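Popular Music and Its Press
Week 2 notes: reading the band biography
Harvey Ross

Bring the Piltorness press packet with you. We only need the one-page bio and the track list.

Start with the lineup paragraph. Grernex are described as "a four-piece with a rotating cast." Ask what that means for the money. A touring member is usually paid a wage, and a full member usually shares in royalties, and the bio has no interest in telling you which is which. When a founder leaves, the press text will say the split was friendly. Maybe it was. You have one source, and the source is selling a record.

Next, the word "return." Grernex's third album is a return to form, according to the label, although the same label called the second one their best work at the time. Both statements can't be worth much. I would mark them as advertising and move on. 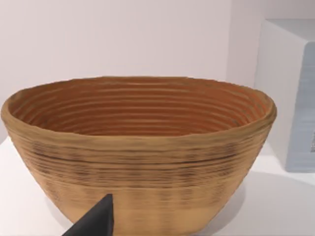 A tan bowl with darker, uneven streaks and a thick rim.

Then look at recording stories. Takik, we read, made their debut in 39 days in a rented farmhouse. I have no reason to call this false – but it sounds a lot like other farmhouse stories, and it doesn't say whether the vocals were redone later in an ordinary studio. Check the liner notes for engineers and rooms. If eight songs list a city studio, the farmhouse has shrunk.

Chart claims need the same treatment. "Number one" on which chart, in which country, for how long? Bitar's bio gives a first-week figure of 1728 copies and calls it a breakthrough. Could be, for a small label. The bio offers no earlier figure to compare it with, so you can't tell.

Award nominations: a nomination is a fact, and you can look it up. "Award-nominated" with no award named should make you suspicious.

For next class, take one paragraph from the Bitar bio and sort every claim into two columns, checkable and not checkable. Don't rewrite it – just sort. We'll compare columns before we get to interviews, where the problems are worse.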